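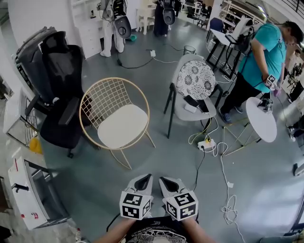

4 Preparing the room and the grippers

Read this section before the first session in any new room. It covers the Stovar hand-held gripper pair, the marker cubes and the Pisico recording pack. Charging the pack is covered in section 3, and copying recordings to a computer in section 6.

4.1 Choosing and clearing the working area

1. Choose a room with an even, hard floor and steady lighting. Ceiling lights are suitable. Close blinds on any window that lets direct sun fall on the working area.

2. Leave the furniture in place. Chairs, side tables, shelving and bins give the tracking software fixed points to work from, and a bare room with plain white walls gives poor results.

3. Choose the pieces of furniture that will be part of the task and set them where you want them. Once the room scan in 4.4 has been made, they must not be moved except as part of the task.

4. Walk the route each operator will take. Move any cable that crosses it to the side, or fix it down with floor tape.

5. Check that bottles, bowls and other small items on the floor are either part of the task or out of the way.

CAUTION: The operator's view of the floor is partly blocked when both grippers are held forward. Trailing cables from extension leads and chargers are a trip hazard. Do not begin recording until every route has been walked with the grippers in hand.

Note: Wire-framed chairs and mirrors may be used, but keep a mirror from facing the start position directly. A marker cube seen in a mirror can be read as a second cube, and the pack will report error 35.

4.2 Fitting the marker cubes

Each gripper is supplied with one marker cube. The cubes are not interchangeable. The letter moulded on the underside of the cube (L or R) must match the letter inside the handle.

1. Wipe the printed faces with a dry cloth. Do not use alcohol or window cleaner, as these will lift the print.

2. Slide the foot of the cube into the mount near the base of the gripper until it clicks.

3. Try to rock the cube with one finger. If there is any movement, take it off, clean the mount and fit it again.

4. Repeat for the second gripper.

CAUTION: Never put a gripper down on its cube. Rest it on a table on the flat of the housing, well back from the edge.

If a face is scratched or the print has begun to peel, replace the whole cube. Stick-on replacement faces are not available. Cubes bought from Wornberg before March may have a slightly shorter foot and will need the thin spacer from the accessories bag.

4.3 Putting on the pack and picking up the grippers

1. Loosen both shoulder straps fully and put the pack on.

2. Tighten the straps until the pack no longer swings when you bend forward. Long hair should be kept clear of the strap buckles.

3. Hold the power button on the left strap for three seconds. The light turns amber, then green.

4. Pick up the left gripper first, then the right. The pack gives one short tone for each as it connects.

5. Squeeze each trigger fully and let it go, five times. The fingers should close evenly and open again without sticking.

6. Hold both grippers in front of you at waist height, pointing forward, and stand still until you hear the long tone.

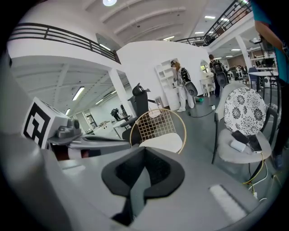 If the long tone does not come within 59 seconds, lower the grippers, turn to face a part of the room with more furniture in it, and raise them again. Failure at this step is nearly always caused by facing a blank wall at close range.

Note: When several operators share a room, carry out step 6 one at a time. Each pack must be given a different channel number in the settings menu beforehand. Two packs on the same channel will both appear to connect, but one recording will be empty.

4.4 Making the room scan

The room scan is made once for each room layout. One operator makes it, and it is then shared to the other packs.

1. Stand at the edge of the working area with both grippers raised.

2. Press and hold the right thumb button until the light on the strap flashes green.

3. Walk slowly round the outside of the area, keeping the grippers pointed towards the middle. Take small steps and do not turn on the spot.

4. Walk once through the middle and back to where you started.

5. Press the right thumb button again. The light stays green if the scan is good and turns red if it must be repeated.

A scan may hold up to 3000 reference points. The smallest number accepted is 320. The count is shown on the Scan page of the Ristić desktop program, and a low count usually means the walk was too fast or the lights were too dim.

Other people may remain in the room during the scan provided they keep still. Repeat the scan if large furniture has been moved or if a bank of lights has been switched on or off.

4.5 Before you record

Check that:
- both cubes are firm in their mounts
- the strap light is steady green
- each pack has its own channel number
- objects for the task are in their start positions
- unused grippers are switched off

Go on to section 5, Recording a task.

Stovar set-up guide, issued 2019-02-23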